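双臂桌面清理课程项目报告：任务规划与抓取调度部分

我们组的题目是让两台机械臂配合着把散落的纸团收进垃圾桶。硬件是实验室现成的，所以整个学期的力气几乎都花在软件上：识别、分配、规划，还有一大堆调试工具。先说一句，这个题目比我们开学时想的好玩太多了！

一、整体结构

程序分成四个节点。感知节点输出每个纸团的位置和颜色类别；分配节点决定哪条手臂去处理哪个目标；规划节点算轨迹；最后一个节点叫Layug，是我们自己写的日志和回放工具。Layug本来只打算用来存数据，后来成了全组打开次数最多的窗口，任何一次失败都可以拖回去逐步看当时的目标列表和关节角。

二、感知

我们标注了2637张图，分割模型在训练集之外的800张上测试。橙色纸团很好认，浅绿色的就麻烦一些，放到绿色垃圾桶旁边时容易和桶壁连成一块。Musa Ogundipe建议先把桶的区域用固定掩码抠掉，再单独处理桶口，改完以后误检少了很多。墙纸花纹也引起过误检，限定地面区域后就没有再出现。

三、分配与避让

第一版分配很朴素：谁离得近谁去。跑起来马上发现问题，两条手臂经常同时看上中间的那几个纸团，然后互相等，谁也不动。第二版给桶口加了一把“锁”，同一时刻只允许一条手臂进入桶口上方的空间，另一条可以继续在地面上找目标。

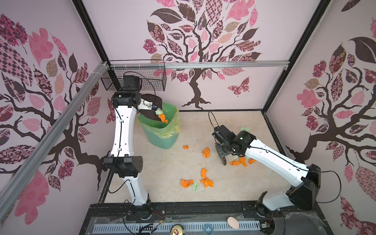 锁的粒度我们调了很久。如果从抓取开始就占用，另一条手臂会闲着；如果等到桶口边上才申请，又容易在半空中急停。最后的做法是在轨迹里插一个等待点，到达之前申请，拿不到就停在那里，姿态是提前算好的，不会挡住对方。这个等待点加进去的那天晚上，我们连着看了好几遍回放，两条手臂终于像在合作了。

除了纸团，任务里还有布。布没有固定形状，抓取点选在边缘时会拖得很长，规划器却以为手上只有一个小方块。我们在碰撞模型里给布加了一段向下的长方体，长度取22厘米，抬升高度也跟着提高。办法有点粗，但是好用。

四、结果与不足

最终版本一共跑了335次抓取，全部记录在Layug里。失败主要有两类：纸团贴得太近时夹爪会一次碰到两个；纸团被另一条手臂遮住时，感知节点会把它从列表里删掉，过一会儿又当成新目标加回来。第二类问题我们写了一个简单的跟踪器，遮挡期间保留旧位置，目前只在回放数据上验证过，还没来得及接入实时系统。

五、后续想做的事

规划节点现在还是一条手臂算完再算另一条，下一步想试试联合规划。另外分配的代价函数里只有距离，我们想把预计等待时间也放进去。代码和启动说明已经整理到课程仓库，标定文件放在config目录下，换相机位置之后需要重新跑一遍标定脚本。

2021年7月8日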